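Estado: **aberto**, à espera da Weston
Local: Drultmont, quarto
Projeto: Endbridge
Aberto por: Yurii Boiko
Assunto: tarefa da cama / regras de espaço livre não cumpridas

**09:10** Paragem pedida por mim a meio da tarefa "esticar lençol". Sem contacto com ninguém, sem danos. Abro isto porque a folha de regras que temos no quarto não cobre o caso de haver pano levantado entre o robô e uma pessoa. Fala só de "linha de vista desimpedida" e cada um lê à sua maneira.

**09:25** Registo de eventos copiado para a pasta do projeto. Nenhum erro de motor, nenhum aviso de força. O robô fez o que lhe mandaram. O problema é de procedimento, não mexer nos limites de força à toa por favor.

**09:40** Revisto o estado do quarto contra a folha:

- chão livre do lado da janela: NÃO. Caixa de cartão em cima do tapete, com roupa em cima. A folha pede 50 cm livres a toda a volta da cama
- cabos: NÃO. Há um cabo fino solto no chão junto à cama, a fazer curva. Tem de ir preso ou encostado à parede
- pessoa fora do alcance dos braços: não se consegue confirmar com o lençol no ar, e é esse o ponto
- botão de paragem na mão de alguém: sim, na minha
- manga do braço: verificar se está bem presa antes de cada arranque, não consta da folha e devia constar 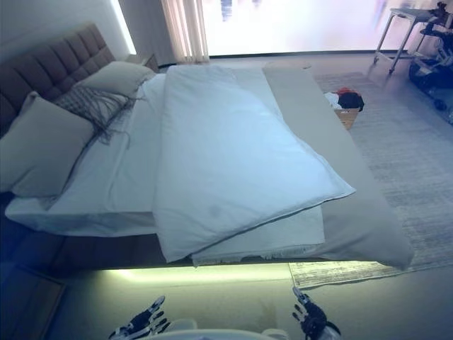
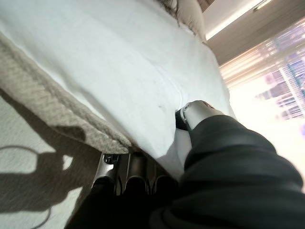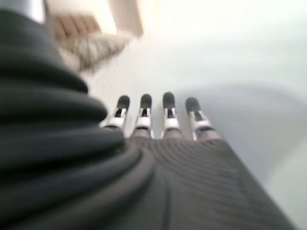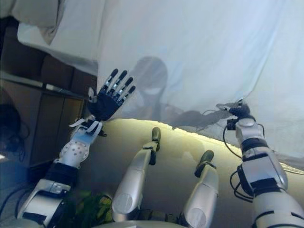

*Tarefa da cama, Drultmont. Caixa no tapete: 1.ª. Cabo no chão: 2.ª. Silhueta atrás do lençol: 4.ª.*

**10:05** Sobre a 4.ª: a mão direita tem o lençol agarrado e a pessoa só aparece como sombra através do tecido. Se a câmara da cabeça só apanha uma sombra, para mim conta como pessoa não vista. Proponho tratar assim sempre, mesmo que o operador jure que sabe onde está o colega.

**10:20** Resposta da Weston por telefone: dizem que a deteção de pessoas "em princípio" aguenta tecido fino. Pedi isso por escrito com as condições de ensaio. Até chegar, não conta.

**10:50** Tentei reproduzir com um manequim atrás do lençol, 2 vezes, velocidade reduzida. Numa o sistema assinalou presença, na outra nada. Não chega para tirar conclusões mas chega para não confiar.

**11:15** Regras provisórias, valem já hoje em todas as sessões Endbridge neste quarto:

1. Pano acima da altura da cama = ninguém do outro lado. Quem precisar de entrar pede paragem primeiro e espera confirmação em voz alta.
2. Sempre 2 pessoas na sessão. Uma opera, a outra só olha e segura o botão. Não trocar a meio.
3. Quem observa fica a 2 m dos braços, num sítio donde veja os dois lados do lençol. Se não houver sítio assim, não se arranca.
4. Caixas, roupa, sacos: fora do tapete antes de ligar.
5. Cabos presos. Fita serve por agora, calha depois.
6. Dedos perto da bainha do lençol: velocidade reduzida até a mão se afastar do tecido. Nada de puxar à mão para "ajudar".
7. Imagem de pulso tremida ou arrastada não serve para confirmar contacto. A 3.ª acima, por exemplo, não dá para dizer se os dedos tocam ou não. Confirmar com a câmara da cabeça ou com as leituras de força.

**11:40** Pergunta do turno da tarde: a regra 1 aplica-se também à manta e ao edredão? Sim. Qualquer tecido que tape a vista. Vou mudar "lençol" para "pano" na folha toda.

**12:30** Folha nova impressa e colada na porta. A antiga ia no caixote e alguem foi buscá-la, deitar fora outra vez se aparecer.

**14:05** Sessão curta com as regras provisórias. Tapete livre, cabo preso com fita. Correu mais devagar, sobretudo por causa da 1. Queixas normais. Mantém-se.

**Pendente**

- [ ] Weston: documento escrito sobre deteção através de tecido
- [ ] calha para o cabo
- [ ] juntar verificação da manga à lista de arranque
- [ ] decidir se a paragem passa a automática qundo a câmara perde a pessoa (eu acho que sim, falta ver quantas falsas paragens dá)
- [x] folha provisória na porta

Não fechar este ticket sem a resposta da Weston. Boiko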